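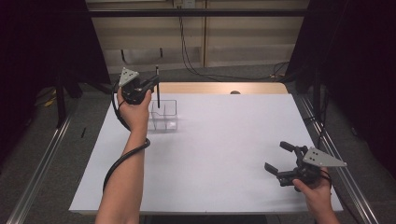 Wir haben im Januar unseren Schreibtisch im Homeoffice ausgetauscht und ich wurde mehrfach gefragt, was ich beim Kauf gelernt habe. Kurzer Thread zu Tischhöhe, Platte und Kosten. 1/9

Die meisten Tische mit festem Gestell sind für Leute um 1,80 m gebaut. Ich bin kleiner. Jahrelang saß ich mit hochgezogenen Schultern da und habe es auf den Stuhl geschoben. 2/9

Erst messen, dann kaufen. Hinsetzen, Füße flach auf den Boden, Oberarme hängen lassen, Unterarme waagerecht. Abstand vom Boden bis Unterkante Ellbogen notieren. Da sollte die Oberkante der Platte liegen, eher einen Zentimeter tiefer. 3/9

Schuhe mitrechnen, wenn ihr zu Hause welche tragt. Ich habe in Socken gemessen und sitze jetzt in Hausschuhen mit dicker Sohle. Musste alles noch mal einstellen. 4/9

Zur Platte: Weiß matt. Hochglanz hatte ich vorher, da spiegelt jede Deckenlampe. Auf mattem Weiß sieht man Kaffeeränder, die gehen mit einem feuchten Tuch weg. Kugelschreiber nicht immer. 5/9

Gestell ist das Trivura, Handkurbel, kein Motor. Kostete 155 Euro. Die elektrische Variante lag bei 382 Euro. Ich verstelle die Höhe zweimal am Tag, dafür reicht mir die Kurbel. Sie quietscht etwas. 6/9

Die Platte habe ich bei Ketitska gebraucht geholt, aus einer Büroauflösung. Kanten vorher mit der Hand abfahren. Wo der Umleimer hochsteht, zieht Feuchtigkeit rein und dann quillt es auf. 7/9

Transport nicht unterschätzen. Die Platte passte nicht ins Auto, Mahlet Gebru hat mir ihren Anhänger geliehen. Danke noch mal dafür. Zwei Decken drunter, zwei Gurte drüber, 5 km Landstraße, kein Kratzer. 8/9

Nachtrag, weil schon zwei gefragt haben: Schrauben waren beim Gestell dabei, ich habe trotzdem kürzere genommen. Die mitgelieferten wären bei meiner Platte oben rausgekommen. Also Plattenstärke vorher messen. 9/9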